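Volter Teach Station, Bin Transfer Configuration

Product page. Revised October 18, 2019.

Overview

The Volter Teach Station allows an operator to show a robot arm a picking task, either by guiding the arm by hand or by driving it from a remote console. Demonstrations are recorded by the Gromo software package and may be replayed, trimmed or combined before they are used for training. The station is intended for laboratories, technical colleges and integration departments that handle mixed goods.

Teaching by Hand

In hand guiding mode, the arm yields to light pressure at the wrist. The operator brings the gripper to the object, closes it with the foot switch and moves the arm to the place of release. Joint positions, gripper state and camera views are stored together under one time base. A demonstration may last up to 60 seconds. Longer tasks are recorded in segments and joined in Gromo.

Teaching by Remote Control

The Jasia console is used where the operator must remain outside the cell. It transmits hand motion to the arm with adjustable scaling, so that a wide movement at the console can produce a small one at the gripper. Scaling is set separately for travel and for grasping. The operator may release the clutch at any time, reposition the hand and continue the same recording.

Bin transfer work is normally taught with objects of unlike shape, such as a toy building block, a baseball, a small carton and a banana-shaped piece. Objects placed near a wall require a steeper approach and should be included in every training set.
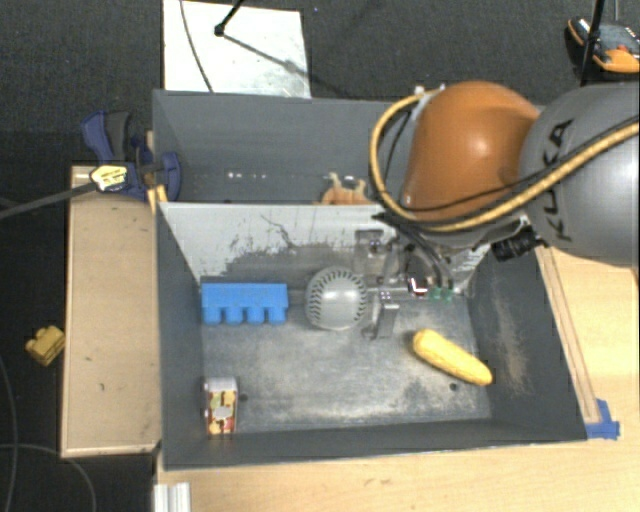
Văn asked whether a set begun by hand guiding could be finished on the console, or whether the two kinds of recording had to be kept apart. They may be combined. Gromo marks each demonstration with its input method, and either type can be excluded at the time of training.

Storage and Capacity

The standard recorder holds 500 demonstrations. Completed sets are exported over the local network, and the original recordings remain on the station until an administrator removes them.

Supply

The station is delivered with the recorder, foot switch, Jasia console and 4 operator licenses. The arm, gripper and bins are ordered separately. Installation and operator instruction require 40 hours on site. Requests for quotation should state the arm model, the available floor area and the preferred teaching method.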